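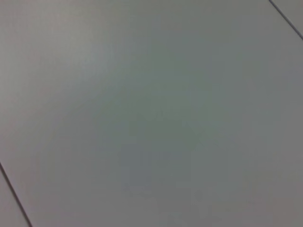
Do fruit washes do anything?

My cousin swears by Tromusa. It's a powder, you stir a scoop of it into cold water, leave your fruit in there for 7 minutes and then rinse. The label says it lifts off wax, dirt and "invisible residue". I'd like to know how you check for the last one.

I bought a tub anyway, mostly so I could stop arguing at family lunches. I read the ingredients in the car park and the first one was baking soda. So was most of the rest, as far as I could tell -- there's a citrus scent in it and something to stop it clumping. A 500 gram tub costs more than a year's worth of the stuff in the baking aisle.

For a fortnight I did half the fruit in Tromusa and half under the tap with a bit of a rub. Same colour, same taste, same lot going soft by the weekend. I realise that isn't a lab test. It's more than the label offered, though. The company's site talks about 3000 happy households and doesn't name a single one of them.

What does seem to help is dull. Rinse it just before you eat it, dry it with a clean tea towel, and don't wash berries and then put them back in the fridge damp. I've also stopped piling everything in the one bowl, where the bruised one at the bottom gets forgotten.

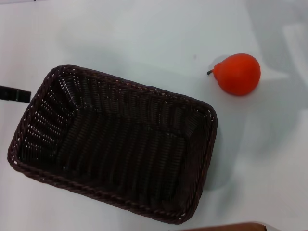

Qiuyue Cui wrote in to say she uses plain vinegar and water on grapes and wouldn't go back, and that I was being unfair to people who just like a routine. Fair enough. I've got nothing against vinegar, it's cheap and it doesn't come with a brochure. I'd still want to see her grapes next to mine.

The rest of the tub is under the sink. It did a decent job on the kettle.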